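Halliday Modular Work Table
Model 1353, two-panel top

Product Overview

The Halliday Modular Work Table is intended for schools, libraries, sewing rooms and shared workshops that require a large, level surface without the weight of a one-piece top. It is supplied by Cakau and assembled to order at the Isbridge works. Two panels meet along a single straight joint, and either panel may be replaced on its own if it becomes damaged in service.

Tables are delivered flat, with the legs, rails and joining hardware packed separately. Two adults should be present for assembly. A hex key is included; no other tools are required.

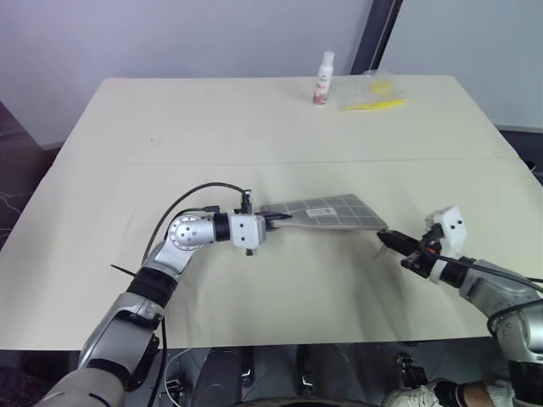
Pale cream top with rounded far corners.

Surface and Finish

The standard finish is a low-glare cream, selected for rooms with strong overhead lighting. Pins, seams, pencil marks and small printed labels are easier to see against a light, plain ground, and for this reason the finish is recommended for fabric cutting, mending and paper work. A darker finish, Killoder Slate, may be ordered at no added charge. Customers ordering both finishes should note that panels of different colors are not matched for height at the joint and should not be combined in one table.

The top should be wiped with a damp cloth and mild soap. Solvents, bleach and abrasive pads will dull the finish and are not covered under the warranty. Irons must not be set directly on the surface — a heat mat is available under part number 415.

Setting the Joint

The two panels are drawn together by cam bolts on the underside. After the bolts are tightened, a ruler laid across the joint should not rock. If it does, loosen the bolts one half turn, press both panels down and tighten again. The joint should be checked at the start of each school term and whenever the table has been moved.

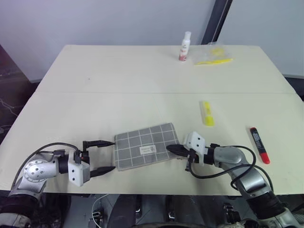 Jean Cruickshank writes that her mending class has used four of the tables since August, and that the joint has never caught a thread once the bolts were properly set. She would have liked the heat mat to be included in the price, and she advises other buyers to order the leg glides at the same time as the table — hers were sent later and had to be fitted with the tables turned over.

Ordering and Delivery

Replacement panels are ordered under part number 106 and should be requested with the finish name and the batch code printed on the underside of the existing panel. Leg glides, casters and the heat mat are sold separately. Orders are shipped by freight to a ground-floor entrance; delivery to upper floors must be arranged in advance with the Cakau office.

The frame is covered for five years and the top for two. Claims should include the batch code and proof of purchase.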